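3.2 Collection of demonstrations

Demonstrations were gathered on the Brondar cell, with two arms bolted along the front rail. The Ralska set holds 281 episodes - all recorded by operators trained by Xinyi Cui. Objects were moved by hand between episodes, and the wall covering was left unchanged. Episodes with a dropped object were kept and labelled. 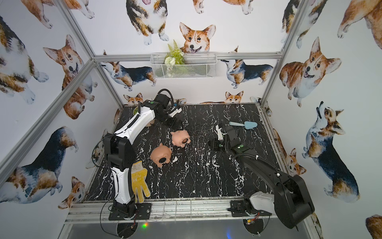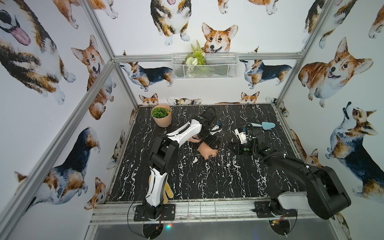

Figure 2. Two moments from collection, each with both arms over the tabletop and a work glove near the left arm.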